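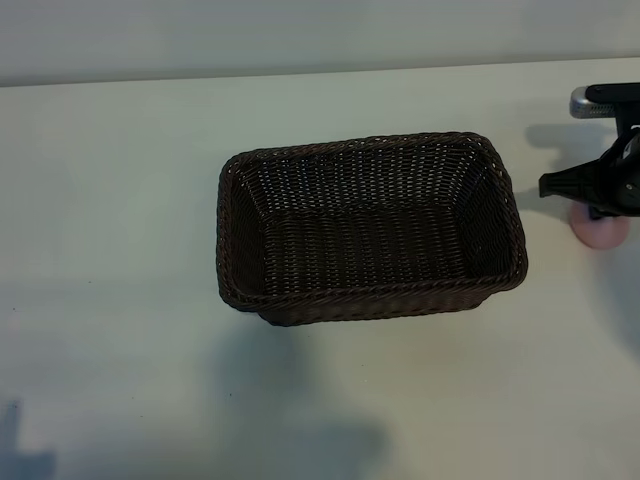 Figure 2. Basket task, fixed view, with the gripper at the right of the basket and a small pink object on the table beneath it.

4. Rules for Setting Up and Accepting Trials

4.1 Scope

The rules in this section were written for tabletop tasks in which one arm moves one small object into an open container. They were applied to the 1,106 trials recorded at the Rerkell site between March and October. Later tasks with lids, drawers or two arms fall under a separate draft and are not discussed in this paper. We refer to the full set of rules as the Kudis protocol, after the project under which it was first used.

Most of the rules already existed as habits among the operators. The trouble was that the habits differed between shifts. One operator would restart a trial if the object rolled before the first grasp, while another would let it run and mark it as normal. Both choices can be defended, but mixing them in a single set makes the success rate hard to read. The protocol picks one choice in each case and requires that any exception be written down at the time.

4.2 Table and container

The tabletop must be plain and light, with no printed marks in the work area. Containers may be any color that contrasts with the table. Woven containers are allowed, with two conditions. The floor of the container must be flat, and the rim must be free of broken or raised strands that a finger could catch on. We had at first excluded woven containers because of the small gaps in the walls, which show up as bright points and can confuse simple segmentation. In the setup of Figure 2 the gaps are visible mostly in the back wall of the basket, and we decided that this was a property a policy should be able to handle.

The container is placed by hand at the start of each trial. It does not have to be square to the table edge. It must be far enough from the edge that the arm can approach from either side, and its whole opening must be in the fixed view. The object starts outside the container, and the container starts empty. If the container moves during a trial, the trial continues, and the operator enters "container moved" in the Innes log. It is not pushed back into place until the trial is over.

The table is wiped before each session and again after a change of object. Small specks that appear between wipes are left alone. An early version of the rules asked operators to stop and clear every speck, which slowed sessions badly and had no effect on any measure we checked.

4.3 Lighting and shadows

Overhead room lights stay on and blinds stay closed. Operators may not add a lamp to remove a shadow, and may not move one during a session. Shadows from the arm, the mount and the container are expected in both views. The rule we settled on is that a shadow is acceptable if its edges are soft and the rim of the container can still be followed by eye on the review screen.

The wrist view needs extra care here. It often shows a shadow whose source is outside the image, and reviewers new to the task have sometimes marked such a shadow as an obstacle.
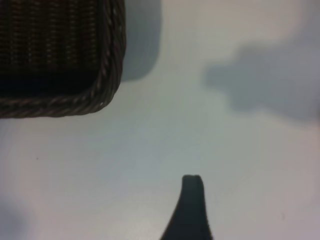 Page last changed: October, revision 2

The review sheet therefore asks the same questions of every wrist recording, in a fixed order. The reviewer first finds the finger, then the nearest part of the rim, and only then looks at the rest of the table. A dark patch with blurred edges and no surface detail is entered as shadow. If the reviewer cannot decide, the patch is entered as "unclear" and the fixed view for the same time stamp is opened. We do not allow a reviewer to settle the matter from the wrist view alone in such a case.

Only a corner of the container may be in the wrist view at a given moment. This is acceptable at any point in the trial. We do not require the whole container, or the object, to be visible from the wrist, and we advise against tilting the mount to make it so. A changed mount angle breaks the calibration for every trial that follows it. If the mount has been knocked, the session stops, the calibration is repeated, and trials since the last good check are held back until they have been compared with it.

4.4 Start and end of a trial

A trial starts when the arm leaves its rest pose. It ends when the arm has returned to that pose or when 30 seconds have passed, whichever comes first. The time limit is set in Innes and cannot be changed by the operator during a session.

The result is judged from the fixed view with the arm clear of the container. Judging it earlier was the most common source of disagreement between reviewers in our first month. With a finger over the opening, the object can be hidden, or it can look as though it is resting on the floor of the container when it is still held. The rule is simple to apply when the arm is out of the picture.

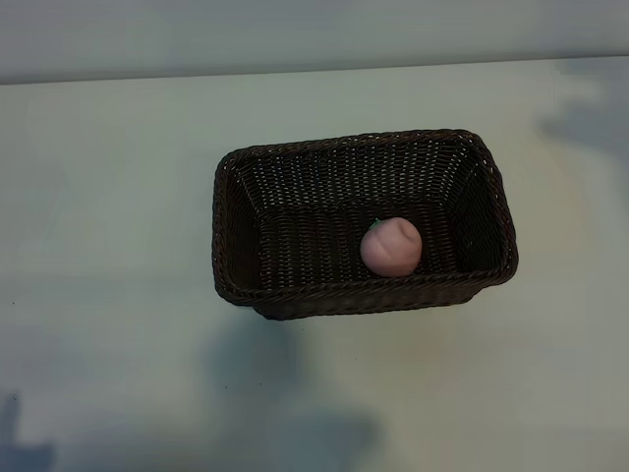

A trial counts as a success if the object rests on the floor of the container and does not touch the fingers. Where it rests makes no difference. An object near the front rim counts the same as one in the middle, and so does one leaning on a wall as long as it also touches the floor. An object that lies across the rim is a failure, even if a small push would tip it in.

Objects with a leaf, stem or crease raise a further question, because their final pose can be read from the image. We considered scoring the pose and decided against it. The written task says only that the object should be placed in the container, and a score should not ask for more than the instruction does. Pose may be noted in the free text field.

4.5 Rejected trials

A rejected trial is different from a failed one. A failed trial followed the rules and did not reach the goal. A rejected trial broke a rule, and its result is not used. Of the trials recorded, 274 were rejected. They remain in the Sultero archive with the reason attached, and anyone who wants to apply a looser rule can restore them.

The permitted reasons are a missing or frozen view, a changed mount, a hand in the work area after the start, a wrong object, and a container that was not empty at the start. "Poor motion" is not a permitted reason. Some operators asked for it, mainly for trials with long pauses close to the rim. We refused the request, as it would have let the operator remove weak trials while calling them faulty ones.

Rejection needs the agreement of two people, one of whom was not present at the recording. If they disagree, the trial stays in. Operators may flag their own trials but may not confirm the flag. The flag has to be entered before the next trial starts, and a flag added later is treated as a comment.

4.6 Changes to the rules

Rules may be changed only between sessions. Each trial carries the revision under which it was recorded, and it is scored under that revision even when a later one is more generous. Revision 2 introduced the requirement that the arm be clear before the result is judged. Trials from the first revision were not scored again, and the results in Section 5 are given separately for the two revisions.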